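I got to Prokside's open day with my coat still buttoned and my coffee half gone, and Tsz-kin Chien was already talking. She runs the garment handling work there, and she talks fast (I gave up on notes and hit record).

"Boxes are easy," she told me. "A box stays a box. Shirts are what keep me up at night!" Her team has recorded over 300 folding sessions since July, all done by people working hand-held grippers, and the robot learns from those. They call the project Flokska, which was somebody's typo and it stuck. 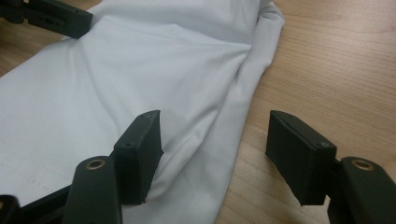
I asked if I could have a go, and of course she said yes. Wow, is it hard! You squeeze, you think you've got one layer, you've got three. "Everyone grabs too much," Chien said, laughing at me a little. "I did it for weeks. Go in lower and slow down."

My best shirt took 67 seconds, and I wouldn't have worn it. She does one in 6, or so she claims – I didn't get to time her.

So when does the robot take over my laundry? "Don't sell your ironing board," she said. For now they're after hotels and uniform services, and a first trial is planned with a linen company called Wernura. Then a school group came in behind me and she was off, waving a gripper at them and asking who wanted to go first.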